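Grerwood Seed Library Opens Its Drawers for a Third Season

February
By Hui-mei Wu

Print this page | E-mail this page

GRERWOOD - The Grerwood Seed Library is opening for its third season this month, and the drawers have never been so full! Visitors will find 1,000 packets on the shelves, almost all of them saved by people who garden within a bike ride of the library's front door.

The seed library works the way it always has. You come in, open the drawers, and take home what you'd like to grow. There's no fee and you don't need a library card. If your plants do well, let a few of them go to seed, dry the seed, and bring some back in the fall for the next person. If the rabbits get everything (it happens to all of us), come back and try again next year.

This year's big news is beans. Last summer a group of Grerwood gardeners set out to grow as many kinds of climbing bean as they could fit on their fences, porches and old swing sets, and the result is a whole cabinet of them, 40 kinds in all. There are flat white ones, speckled ones, a purple-podded bean that turns green in the pot, and a long-season bean called Tlapale that has been grown on the east side of town for as long as anyone there can remember. Tlapale needs a tall pole and a warm wall, and it takes its time, but the flavor is wonderful, creamy and a little like chestnuts. We only have a small jar of it, so please take one packet per household and do save some back.

Tomato growers haven't been forgotten. Stinetti, the little yellow plum tomato that disappeared from the drawers in the first two weeks last spring, is back in much larger numbers. Several families grew it last year only for seed, and we can't thank them enough. It's a good choice for pots and for anyone with just a balcony, and it keeps going until frost. Start it indoors by a sunny window and don't be in a hurry to move it outside, as it sulks in cold soil.

There's a new flower drawer too! It has zinnias, cosmos, calendula and a mix of sweet peas in every shade from cream to nearly black. Soak the sweet peas overnight before planting. Lettuce, kale, radishes and herbs are in the same place as last year, on the left as you come in. 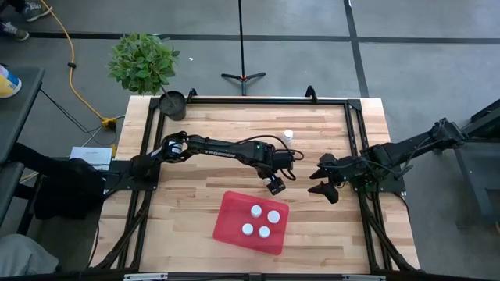
Along with the seeds, the library will run 2 free workshops before planting time. The first covers starting seeds indoors, with trays, soil and labels provided. The second is all about saving seed from the easy crops (beans, peas, lettuce and tomatoes), including the slightly smelly business of fermenting tomato seed in a jar. Children are very welcome at both, and they tend to love the smelly part. Each workshop starts at 10 a.m. and lasts roughly 3 hours, with a break for tea and a good long seed swap at the end.

If you have seed to donate, please bring it clean and dry in a paper envelope. Write the name of the plant on it, the year you saved it and anything you'd want to know if you were growing it yourself. "Very tall" is helpful. So is "my aunt's pepper, hot." Squash and pumpkin seed is best left at home unless you pollinated by hand, as those plants cross with each other very freely.

Packet envelopes for this season were donated by Finelora, the stationery shop on the square, which also has free copies of the spring planting chart by the register.

The seed library is in the reading room at the Grerwood Public Library and is open whenever the library is open. For workshop sign-up, ask at the front desk.

Print this page | E-mail this page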